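So, ihr Lieben, wie versprochen ein paar Zeilen zum Zweiarm-Kit von Posex, das jetzt seit Juni bei uns steht. Wird ein bisschen länger, holt euch einen Kaffee (1/5)

Aufgebaut haben Catinca und ich es an einem Nachmittag, und die Anleitung ist wirklich liebevoll gemacht! Nur beim Verlegen der Kabel lässt sie einen etwas allein, da haben wir zweimal neu angefangen. (2/5)

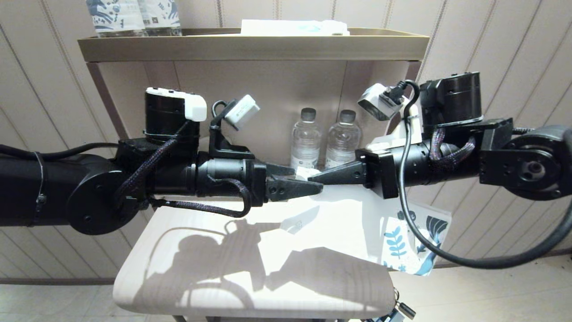
Was mich am meisten freut, sind die Greifer. Beide Arme kommen sich auf engstem Raum sehr nahe, und bisher hat es dabei nicht einmal gekracht. Die kleinen Kameras am Handgelenk sind da Gold wert, auch wenn ich mir für die Halterungen eine zweite Schraube gewünscht hätte. (3/5)

Weniger schön: Das Wartungspaket kostet 322 Euro extra im Jahr, und auf meine erste Mail kam die Antwort nach 9 Tagen. Dafür war Herr Brzozowska am Telefon dann unheimlich geduldig mit mir, danke nochmal dafür :) (4/5)

Ob ich es wieder nehmen würde? Für eine kleine Werkstatt wie unsere ja. Bianca fragt, wie es sich gegen das Korard schlägt, das schreibe ich euch, sobald ich dort mal einen Tag probieren durfte. (5/5)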